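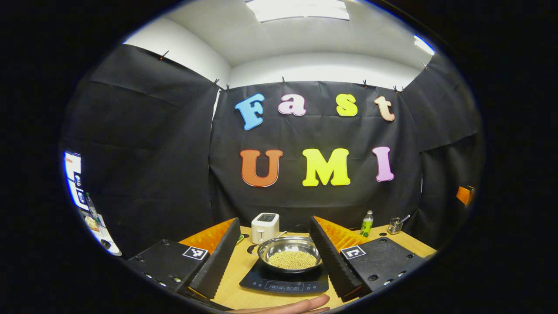

Stoff an der Wand, Kochplatte auf dem Tisch: Tipps für die kleine Küchenecke

Garnelitz-Hausblatt, Rubrik Küche und Werkraum
1. Mai 2024
1633 Mal gelesen

Ihr Lieben, auf den Beitrag über Vorhänge ohne Bohren kamen so viele Zuschriften, dass ich jetzt noch einmal von vorn anfange und diesmal auch den Tisch mitnehme, der davor steht. Bei vielen von euch ist es ja so ähnlich: Irgendwo im Hobbyraum, im Gartenhaus oder in der ersten eigenen Wohnung gibt es einen Tisch, darauf ein Toaster und eine einzelne Induktionsplatte, und dahinter eine weiße Wand, die man nicht unbedingt den ganzen Tag anschauen möchte (oder die schon bessere Zeiten gesehen hat). Ein großes Stück Stoff wirkt da Wunder, und wenn man ein paar Kleinigkeiten beachtet, bleibt es auch hängen.

Welcher Stoff?

Schwarz ist dankbarer, als man denkt! Ich habe mich lange davor gedrückt, weil ich dachte, das macht den Raum zur Höhle, aber bei weißer Decke und einer ordentlichen Deckenleuchte bleibt es hell genug, und alles, was davor steht, sieht plötzlich viel aufgeräumter aus. Auf Schwarz sieht man allerdings jeden Fussel und vor allem Mehlstaub. Einmal in der Woche mit der Kleiderbürste drüber, immer von oben nach unten, dann geht es.

Nehmt den Stoff lieber etwas zu breit als zu knapp. Wer ihn auch seitlich um die Ecke führen will, sodass der Tisch wie in einer kleinen Nische steht, misst jede Seite einzeln und gibt an jeder Ecke noch 20 Zentimeter dazu. Zu viel Stoff lässt sich in Falten legen, zu wenig Stoff zieht an den Klammern, und dann liegt euch die ganze Pracht irgendwann nachts auf dem Boden. Ich spreche aus Erfahrung.

Und bitte gleich beim Kauf nach schwer entflammbarer Ware fragen. Das kostet ein bisschen mehr, aber in der Nähe von Kochplatte und Toaster würde ich nichts anderes aufhängen.

Falten heraus, bevor er hängt

Frisch gekaufter Stoff hat diese scharfen Knicke vom Zusammenlegen, und die hängen sich leider kaum von allein aus. Am besten wascht ihr ihn einmal (dann ist er auch gleich eingelaufen, falls er das vorhatte), hängt ihn leicht feucht über die Duschstange und streicht ihn mit den Händen glatt. Bügeln geht natürlich auch, aber bei so großen Stücken verliere ich unterwegs die Geduld, und am Ende ist die erste Hälfte wieder verknittert. Ein paar weiche Wellen dürfen ruhig bleiben.

Klammern richtig setzen

Kleine schwarze Klammern fallen auf schwarzem Stoff am wenigsten auf. Fangt in der Mitte an, dann die beiden Ecken, dann erst die Stücke dazwischen. Gleichmäßige Abstände sehen hübsch aus, sind aber gar nicht so wichtig. Wichtig ist, dass dort, wo viel Gewicht zusammenkommt, zwei Klammern dicht nebeneinander sitzen, also an den Ecken und überall, wo zwei Bahnen aufeinandertreffen.

Wer an die glatte Wand klemmen muss und keine Leiste hat, kann es mit den Klebehaken von Moklow versuchen, an denen die Klammern eingehängt werden. Die Wand vorher mit Spiritus abreiben, trocknen lassen, Haken andrücken und dann, auch wenn es schwerfällt, bis zum nächsten Tag warten. Auf Raufaser halten sie bei mir nicht. Auf gestrichenem Putz hängen meine seit August.

Buchstaben und anderer Schmuck

Bunte Buchstaben aus Schaumstoff sind auf einem dunklen Vorhang einfach eine Freude, ich kann es nicht anders sagen. Hellblau, Rosa, Gelb, Orange, das leuchtet richtig, und die Kinder sind mit Begeisterung dabei. Moosgummi lässt sich mit einer gewöhnlichen Schere schneiden, und wenn man die Form vorher mit einem hellen Stift auf die Rückseite zeichnet (spiegelverkehrt, bitte daran denken, ich habe schon zwei S in den Abfall getan), wird die Kante vorne schön sauber. Mit einem dünnen weißen Rand heben sie sich noch besser ab: einfach auf weißes Papier kleben und knapp außen herum ausschneiden.

Zum Befestigen nehme ich Stecknadeln, die ich von hinten durch den Stoff in den Schaumstoff schiebe. Bei größeren Buchstaben zwei Stück, sonst kippen sie. Doppelseitiges Klebeband hält auf Stoff nur kurz und hinterlässt auf Schwarz hässliche graue Streifen. Wenn eine Reihe gerade werden soll, spannt vorher einen Faden quer über den Stoff und richtet euch daran aus. Wenn sie ein bisschen tanzen, ist das aber auch nett! Nur oberhalb der Kochplatte lasst ihr alles weg, was herunterfallen könnte.

Platz auf dem Tisch

Jetzt zum Tisch selbst. Der Toaster steht bei vielen ganz hinten, mit dem Rücken fast am Stoff, und gerade da gehört er während des Toastens nicht hin. Zieht ihn zum Benutzen ein gutes Stück nach vorn, stellt ihn frei hin und schiebt ihn erst zurück, wenn er abgekühlt ist. Über dem Schlitz darf nie Stoff hängen. Und die Krümelschublade, falls euer Gerät eine hat, bitte öfter leeren, als man Lust dazu hat.

Die Induktionsplatte kommt nach vorn, mit dem Bedienfeld zu euch, aber so weit von der Tischkante weg, dass kein Topfstiel in den Raum ragt. Auf einem hellen Holztisch lege ich gern etwas Hitzefestes daneben, denn der Topf will ja irgendwo hin, und einen Ring im Holz bekommt man schwer wieder weg. Unter die Platte selbst kommt bei mir nichts. Viele Geräte saugen die Luft von unten an, und ein Tuch darunter verstopft genau das.

Das Bedienfeld wische ich nur mit einem nebelfeuchten Tuch ab und trockne gleich nach. Für Eingebranntes auf der Glasfläche gibt es den Schaber von Pledeck, mit dem ich sehr zufrieden bin, flach angesetzt und ohne Druck. Die aufgedruckten Zeichen am Rand lasse ich damit in Ruhe.

Kabel

Ein dünnes schwarzes Kabel quer über den Tisch sieht harmlos aus, und dann bleibt man mit dem Ärmel hängen. Führt es hinten an der Tischkante entlang und haltet es mit kleinen Klebeclips fest. Es soll weder unter der Kochplatte hindurch noch an ihr vorbei laufen. Platte und Toaster gehören außerdem an zwei getrennte Wandsteckdosen, eine billige Mehrfachleiste wird bei der Kombination schnell warm.

Rasch noch ein paar Antworten auf eure Fragen

Wie oft waschen? Ich nehme den Vorhang alle 4 Monate ab. Buchstaben vorher abstecken, Nadeln zählen, dann Feinwäsche.

Was tun gegen Küchengeruch im Stoff? Lüften, lüften, lüften, und eine Nacht draußen auf der Leine, wenn es trocken bleibt. Von Duftsprays halte ich auf dunklem Stoff wenig, die machen gern Flecken.

Wie lang soll er sein? Mein mittlerer Teil endet 90 Zentimeter über dem Boden, also hinter der Tischplatte, der Rest wäre nur Staubfänger. Wer unter dem Tisch Kisten verstecken möchte, lässt ihn natürlich bis unten durchhängen und näht in den Saum ein Bleiband ein.

Geht das auch mit einem alten Bettlaken? Als Probe ja, um zu sehen, ob euch die Farbe gefällt. Neben einer Kochstelle würde ich es nicht auf Dauer hängen lassen.

Die Anleitung für das Bleiband habe ich hier im Hausblatt unter Nähen abgelegt, dort steht auch, welche Nadel die Maschine dafür braucht.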